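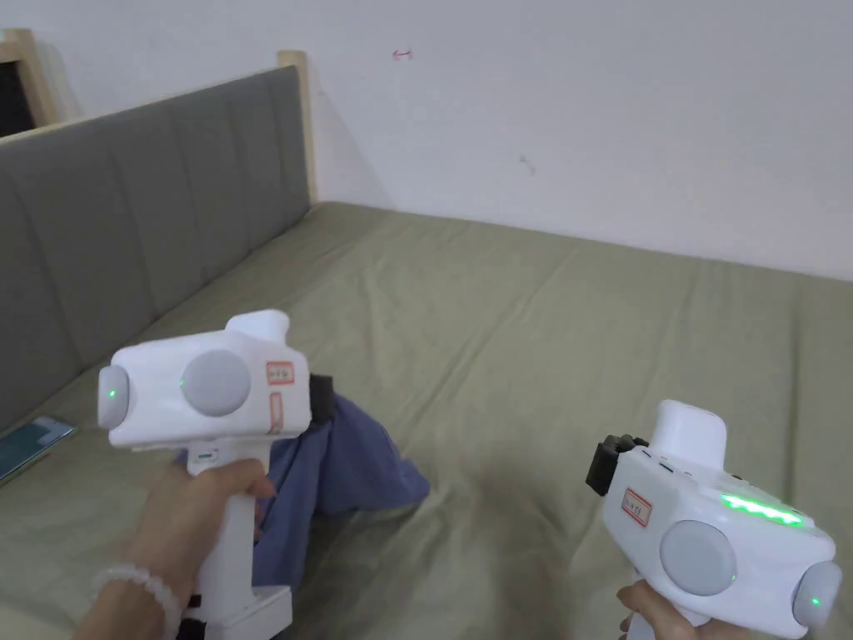
Tunnel book

A tunnel book is a set of cut paper panels held one behind another by two folded strips, so that when you pull it open and look through the front you see a little stage going back into the distance. You'll also see it called a peepshow book, and older dealers' lists say "perspective view." I've been collecting and making them for 14 years, and I wrote most of this entry for our paper club's reference pages, so please forgive the places where I get carried away!

How it's built

The front panel has the biggest opening and the back panel has none at all. Everything in between is cut like a frame, with trees or rooftops or dancers poking in from the sides. The strips that join them are folded back and forth like an accordion (makers call them the bellows), and the panels are glued to the folds at even spaces. Five panels is common for a greeting card. My own favorite has eight, and it takes two people to open it without creasing something.

Fold depth matters more than beginners expect. Half an inch between panels gives a nice shallow view that still closes flat, while a full inch looks wonderful from straight ahead and falls apart the moment you tip your head. The grain of the paper should run the same way as the folds. I ruined a whole Friday's work learning that one.

Paper weight

Most makers use 90 lb cover stock for the panels and something lighter for the bellows. Watercolor paper is lovely to paint but leaves fuzzy edges on small cuts. If you're mailing the thing, measure it closed - a thick one can cost a good deal more to send than an ordinary card.

Collectible makers

Bollolari is the name most collectors start with. The firm made seaside and circus views, always with a round peephole in front, and its catalog ran to 1,653 numbered designs if you count the reprints, which I don't. The numbers are on the back panel, bottom left, and they're easy to rub off, so look before you clean.

Skunix came later and went for bright flat colors and silly animals. The bellows are a bit flimsy. I love them anyway, especially the submarine. Watkins sold plain kits with printed sheets you cut out yourself, and an uncut Watkins sheet is much harder to find than a finished one (kids did the cutting, and you can tell).

Chrysanthi Andreadis designed a run of 33 garden views for Trilano, and these are the ones people get into bidding fights over. She put a small cat somewhere in every view, usually on the third panel. The moonlit orchard is the best of the lot in my opinion, though the greenhouse has plenty of fans and they write to me about it.

Storage

Keep them closed, flat and out of the sun. Slip a sheet of acid-free tissue on each side and don't stack more than a few together, as the pressure sets the folds so hard that the book won't stand open any more. Old glue dries out first at the top corners. A tiny dab of wheat paste on a toothpick will fix it, and then leave the book half open overnight.

See also: pop-up book, carousel book, toy theater, flexagon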